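So the Pralletti arm kit has been living on my desk since December, and I finally feel like I can say something useful about it. I paid $198 for the starter box, which gets you the arm, the gripper, a little wrist camera and a power brick with a cord that's way too short (bring an extension!). The manual says two hours to build. I needed an entire evening and a second cup of coffee, mostly thanks to the tiny screws in the elbow joint.

Once it's together, though, it's a lot of fun. The Brilia app walks you through 7 practice jobs, and you can skip around, so of course I went straight to the flower one. Blocks are fine, but I wanted roses — and the red fake ones looked so much nicer on my desk anyway.

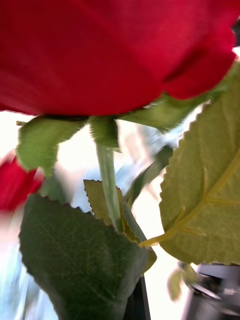
The camera feed gets smeary when the arm moves fast, so I turned the speed way down and liked it a lot better. Leaves are still tricky, because the gripper wants to come in from the side and there's always one in the way. Yoshinori Shibata left me a tip in the comments last time about coming in low, near the stem, and I've been doing it that way ever since. Thank you!

My one real gripe is the noise from the base motor. My dog leaves the room. I've written to Pralletti about it and I'll post whatever they tell me.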